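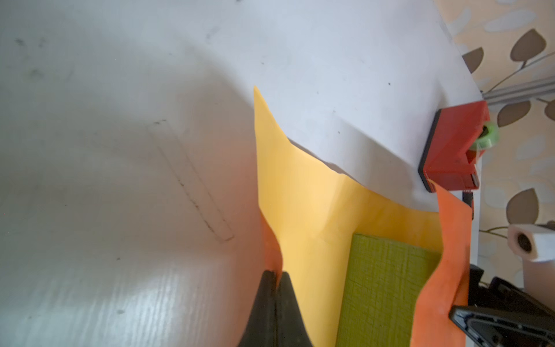 Paper and Table Surface, January 27, 2023

Photos from the wrapping table at Plernari, taken by Dela Odoi. The table has a white top with a faint wood grain. Paper is kept in sheets, and the yellow and orange go down in layers with a textured mat on top.

1. Yellow and orange sheets. The yellow has a crease and soft folds – store flat before cutting. The orange is wavy, with the left edge curling over.

2. Yellow-green mat. Fine crosshatch surface, darker olive border along one edge.

3. Tabletop. Dark specks, scuffs and a thin rectangular outline in gray-black. Magdolna Bognár has the cleaning log, entry 411.

Paper stock: Trnka, packs of 500.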